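Robótica de servicio y aprendizaje por demostración
Apuntes de la sesión 4: segmentar una tarea larga

Bienvenidos de nuevo a todos, y gracias por la paciencia con los ordenadores del aula Postden, que en mayo tendremos (espero) renovados. Hoy dejamos por fin las tareas de un solo agarre y pasamos a las que me gustan de verdad, las domésticas, largas y un poco desordenadas: sacar pajitas de una bolsa, meterlas en tarros y pasar un paño por la mesa. Nosotros lo hacemos sin pensar, pero el planificador necesita que alguien le diga dónde acaba una cosa y empieza la siguiente.

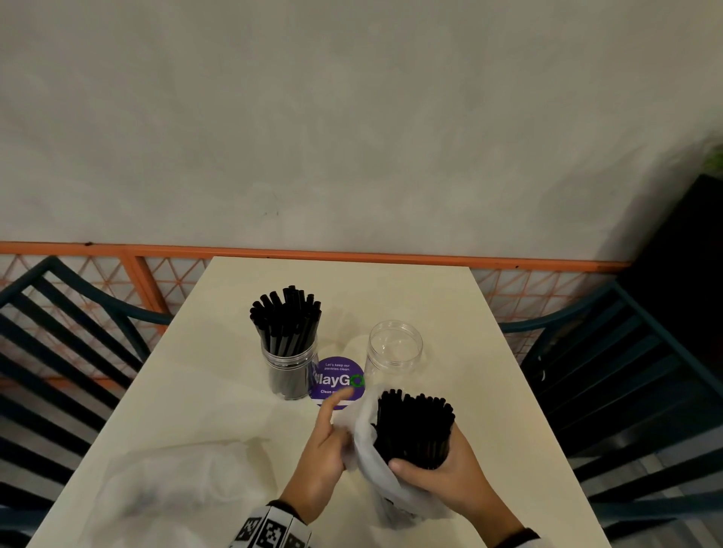
Fig. 1. Subtarea «trasvase»: la mano derecha sujeta el manojo, la izquierda el borde de la bolsa.

Fijaos en que las dos manos tienen papeles distintos. Si etiquetáis el tramo solo como «coger pajitas», la política aprende la mano derecha y trata la izquierda como ruido, y luego vienen las sorpresas. En Killgate, nuestra herramienta de anotación, cada mano lleva su propia pista, con verbo, objeto e instante de contacto. Es más trabajo, lo sé, pero se agradece muchísimo cuando llega el momento de entrenar.

El segundo asunto es la percepción. Un tarro transparente vacío es un objeto muy ingrato: la cámara de profundidad lo atraviesa y la segmentación tiende a quedarse con la rosca y poco más. La bolsa translúcida sobre la mesa blanca tampoco ayuda.

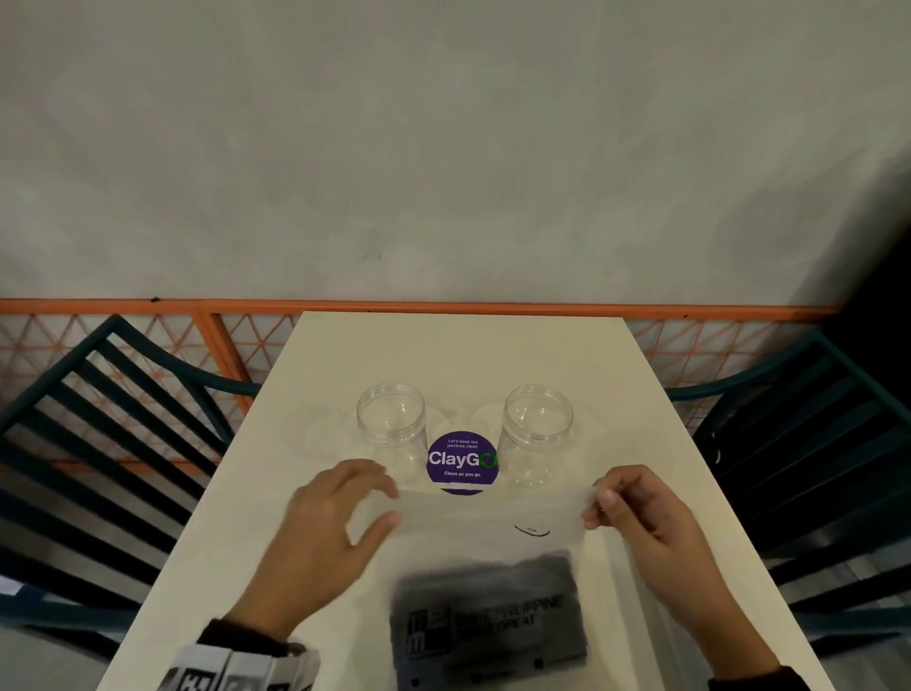

Por eso conviene estimar la pose del tarro en varios fotogramas y no fiarse de uno solo. En las prácticas usaremos una ventana de 16, con el filtro que vimos con Nabila Pasaribu, y descartaremos las detecciones que salten más de 12 milímetros entre fotogramas seguidos - ya veréis que son bastantes. Un elemento plano y con buen contraste pegado a la mesa, como una pegatina, sirve muy bien de referencia para comprobar que el sistema de coordenadas no se nos ha ido.

Queda la limpieza, que parece lo más fácil y es donde más discutimos. El paño se deforma, tapa la superficie y no tiene una pose final que podamos llamar correcta. ¿Cuándo se da por terminada? Mi propuesta es medir la cobertura del barrido, dejando un margen alrededor de los tarros. 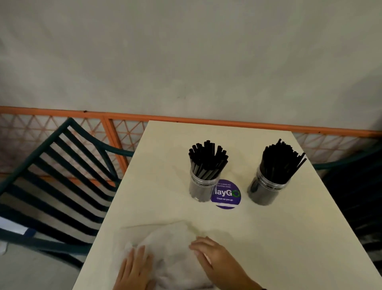
Gaétan Després: yo no usaría solo la cobertura. Un barrido puede pasar por toda la mesa sin apretar nada, y el planificador lo daría por bueno. Añadiría al menos una estimación de la fuerza de contacto.

Tiene razón, y lo incorporamos al ejercicio. Para la próxima sesión, segmentad una demostración completa en Killgate y traed escrita la condición de fin de cada subtarea. El límite es de 2000 palabras, y con bastante menos también me quedo contento.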